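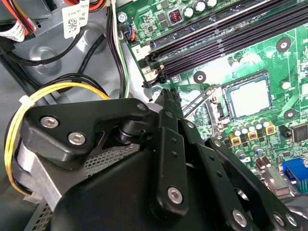 The gripper inside the case, next to the memory slots.

How to teach a gripper to pick up a processor?
Posted by Plulness, 2021-06-21

Hello everybody. Our student club is making a project where a robot arm takes parts out of an old desktop computer and puts them in a printed fixture plate. We record a person guiding the arm, and then we train on these recordings. At the moment we have 300 recordings, but only 70 of them are for the processor, all the others are for the memory.

My problem is the approach. Inside the case there is little room for the fingers, and the cables come near to the wrist. When I bring the gripper in from the side of the capacitors, I am afraid to push on them. When I come from the side of the memory, the finger links hide the socket from the wrist camera. Which side would you choose? And should I record with the lever open, or must the robot learn the lever also?

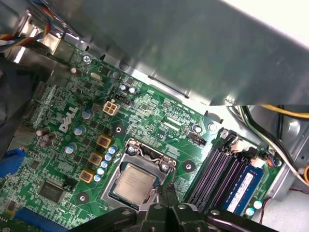 Tunovach
Please make the lever a separate task. We mixed the two in our club in December and the arm learned to do both of them badly. Open the lever by hand, record only the lift, and add the lever when the lift is good. Also check that this socket has its pins in the board. If it has, one dropped processor can finish the board, so practise with a dead one.

About the side, I would come from the memory side but remove the memory before you start. Then you can hold the wrist higher, and the camera loses the socket only in the last moment — this is not a problem if your second camera looks from above. Do you have a second camera? You did not write it.

For the plate, give the pocket a small slope at the top of the walls.

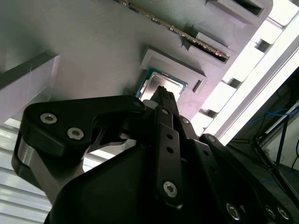
With straight walls our processor stayed crooked on the border very often, and we had to throw away good recordings for this reason. With the slope it slides in by itself. Print one pocket alone first and try it by hand, the full plate takes too long to print.

Szalai
70 is too few. Record more.

Cedden
I agree with Tunovach about the lever. I only add that you should move the case a little between the recordings. We had 101 with the case in the same place, and when somebody pushed the table the arm went to the wrong place every time.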